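Packing liquid detergent for the post

Bottles of laundry liquid are heavy for their size and the caps don't like being knocked, so they need more care than most things that go in a parcel. These are the steps we use at Trustville for orders of up to 7 bottles. Anything bigger goes out on a pallet and is covered on a separate page.

What you need

A double-walled carton
Flat sheets of cardboard for wrapping and for dividers
Clear tape, 48 mm or wider
Thin plastic bags, one per bottle
A cloth
A clear table with a surface that wipes clean

Before you start

Tighten every cap by hand. Don't use pliers or a strap wrench, which can crack a clear cap along the thread. Turn the bottle upside down over the sink and count to ten. If anything shows at the rim, take the cap off, wipe the thread, put it back and try again. A bottle that fails twice stays out of the parcel.

Wipe each bottle down. Detergent on the outside stops tape from sticking and will soften cardboard overnight.

Wrapping

1. Run one turn of tape around the join between cap and bottle. Fold the end over so the customer can pull it off.

2. Bag the bottle, press the air out and tape the bag shut.

3. Lay a sheet of cardboard flat on the table and put the bottles on their sides with all the caps pointing the same way. It is easier to check the caps like this, and the sheet can be rolled up from the base end.

4. Leave at least 3 cm of card beyond the cap. Fold this over last and tape it down.

5. Put a loose flap of card between any two bottles that would otherwise touch. Offcuts are fine.

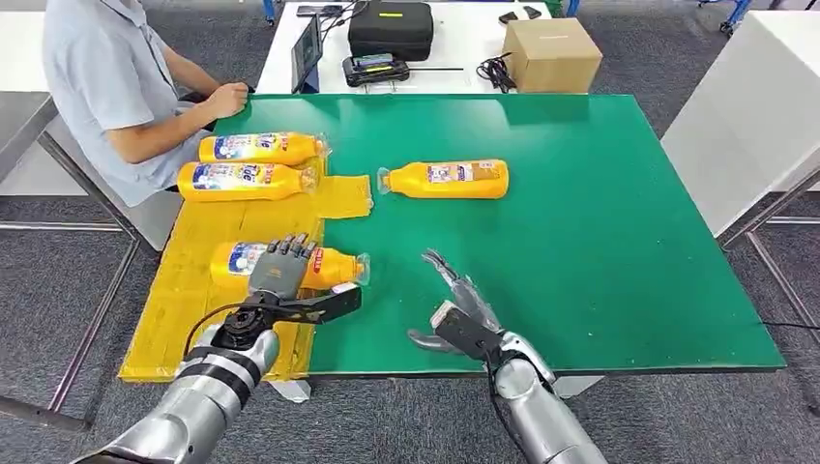 Bülent Duman asked whether the bottles shouldn't travel upright, as he had always been told that liquids go cap up. They should, and the steps above only lay them down for wrapping. Stand them up once they go in the carton, and draw arrows on two sides. Couriers don't always follow the arrows, so the tape and the bag still matter.

Filling the carton

Put a folded sheet in the bottom, then the bottles, then dividers. Fill the gaps at the sides with crumpled paper until nothing moves when you rock the carton. Close it and tape the middle seam, then both end seams in an H shape.

Weigh the carton after sealing and write the weight on the label. Sotska cartons are on shelf 337 and the smaller Lusum ones are on 359.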